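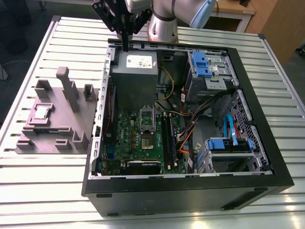 # Landley Desktop Disassembly Set: Data Card

Version 2. Released January 30, 2018.

## 1. Purpose

The Landley Desktop Disassembly Set records attempts by a single robot arm to carry out small repair and take-apart jobs on used office computers. It was prepared to help answer a practical question put to the Landley laboratory by repair shops and recycling firms: which parts of this work can a machine do today, and which parts still need a person at the bench.

The set is intended for research groups working on grasping, insertion and cable handling. It may also be of use to shop managers who wish to form a view of the present state of the technology before spending money on it. No part of the set should be read as a claim that the equipment is ready for unattended use.

## 2. Background

Opening a desktop computer and removing its parts is taught to new shop staff in an afternoon. The parts are made to standard sizes, the fasteners are few, and many cases have latches in place of screws. For these reasons the work is often named as a likely early candidate for automation.

Results to date are mixed. Rigid parts with a known position are handled well. Soft parts, chiefly cables, are handled poorly. A person moves a cable aside without thinking about it, and the present system has no general method for doing the same. Similar findings have been reported to us informally by partners who work on household chores such as folding laundry and clearing tables, where cloth and clutter cause the same kind of trouble.

## 3. Work Cell

All attempts were made in one work cell. The main elements are as follows.

- One robot arm with a two-finger parallel gripper, working from above.
- A slatted aluminum table.
- A desktop computer tower laid on its side with the side panel removed.
- A 3D-printed fixture plate placed against the left edge of the case, with raised posts and a square recessed holder for a CPU chip.
- A fixed camera covering the work area.

The fixture plate, referred to in the logs as the Hamada plate, gives the arm a known place from which to pick up small parts. Later revisions changed the height of the posts only. Users who wish to build a copy should work from the drawings in the fixtures folder and should not take measurements from the video.

Side panels were removed by hand before every attempt. Panel removal is not one of the recorded tasks.

## 4. Tasks

The set contains 500 attempts, divided among four tasks.

**CPU placement (200 attempts).** The arm picks up the chip from the recessed holder, carries it over the case and lowers it into the open socket on the motherboard. An attempt is counted as complete when the chip lies flat and in the correct orientation. Closing the retention lever is not required.

**Memory removal (124 attempts).** The arm opens the end latches and lifts one memory module straight up out of its slot. An attempt is stopped if the board is seen to flex.

**Expansion card removal (100 attempts).** The arm grips the top edge of a seated card and pulls it free of its slot. Any bracket screw is removed by the operator beforehand.

**Data cable unplugging (76 attempts).** The arm grips the plug of a drive data cable and withdraws it. Pulling on the cable itself is recorded as a failure even where the plug comes out.

## 5. Collection Procedure

Attempts were supervised at all times by a trained operator with a hand on the stop control. The operator reset the parts between attempts and entered the result in the log before the next attempt was begun. Results were not changed after entry. Where the operator was uncertain, the attempt was marked for review and was later judged from the recording by a second member of staff.

All computers were disconnected from power and left to stand before being placed in the cell. Storage drives were wiped at the Sterholm site before the machines were delivered to Landley.

## 6. Summary of Findings

CPU placement was completed more often than any other task. The remaining failures were mostly small errors of angle, in which one corner of the chip rested on the edge of the socket. A short searching motion corrected many of these cases. Socket pins can be bent by a chip lowered under force, and users who repeat this task are advised to set a low force limit.

Memory removal was slow but generally dependable on boards the system had been set up for. Performance fell sharply on boards where the slots were close to the drive cage, leaving little room for the fingers.

Expansion card removal depended on how firmly the card was seated. The gripper tended to slip on cards with a narrow exposed edge.

Data cable unplugging was the weakest task by a wide margin. Cables from the power supply often crossed the path of the gripper, and the position of a cable could not be assumed to be the same from one attempt to the next. Most completed attempts were ones in which the operator had placed the cable in a favorable position at reset. These are flagged in the log and should be excluded from any general measure of success.

In the judgment of the project staff, a machine of this type can at present serve as a helper for fixed, repeated steps on a known model of computer. It cannot take in a mixed pallet of used machines and strip them without help. The time needed to prepare the cell for a new model remained longer than the time a technician would need to complete the same work on a small batch.

## 7. Contents of the Release

- `video/` recordings from the fixed camera, one file per attempt
- `arm/` joint positions and gripper opening
- `log/` operator log, review notes and result codes
- `fixtures/` drawings for the Hamada plate
- `splits/` suggested training and test lists

Attempts are named by task and sequence number. Missing sequence numbers refer to attempts ended by a fault in recording; these are not included in the totals above.

## 8. Known Limitations

The computers came from a small number of office models and do not represent home-built or gaming machines. Lighting was kept nearly constant. All attempts used the same gripper, and results may not carry over to other types. The set holds no force readings at the fingertips.

Version 1 contained an error in the result codes for memory removal. Users of that version should replace the whole log folder.

## 9. Terms of Use

The set may be used for research and teaching without charge. Commercial users should request written permission from Fostdale, which holds the rights to the fixture drawings. Publications should name the set and its version number.

## 10. Responsible Staff

Data collection and review: Asuka Minami

Release and permissions: Ilaria Fiore

Corrections received before the end of February will be considered for the next version.

Contact the Landley data office | © 2018 Landley | Back to top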